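Teaching a tube-sorting task by remote control
Speaker notes, So-yul Bae, Flinura
15 December 2023

Start slowly, let people find a seat. Say thank you to Kong for the invitation.

My subject is how we show the arm a task. I hold the controller, the simulated arm follows my hand, and Clutano records every movement. 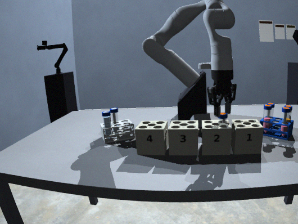

Part 1: The task

Test tubes must go into the numbered blocks. Explain that each block has five holes, and that the gap between two fingers forgives very little. Mention that I practised in April and was very bad – pause here for the laugh.

The view from the wrist helps me most when a tube is already in the fingers. The orange discs on the caps carry letters and numbers, so I can read them while I steer.
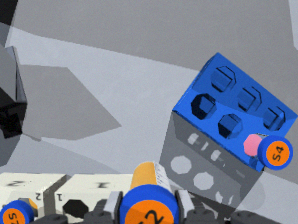 Part 2: What makes a good demonstration

Move at one speed. Do not stop above the rack to think, for the robot will learn the stop also.
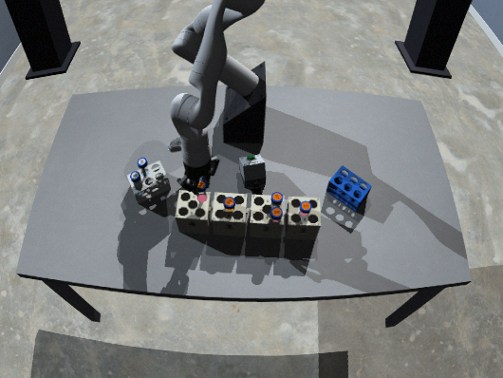

We kept 69 demonstrations for the first training. If somebody asks why not 1000, answer that my wrist is only human.

Say a word about mistakes. I let a small correction stay in the record – a dropped tube I delete.
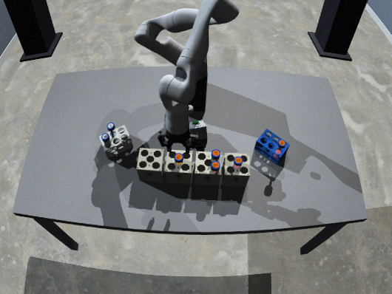
Shadows on the table were a worry for Fleralance, and we are still comparing two light settings. Leave five minutes for questions.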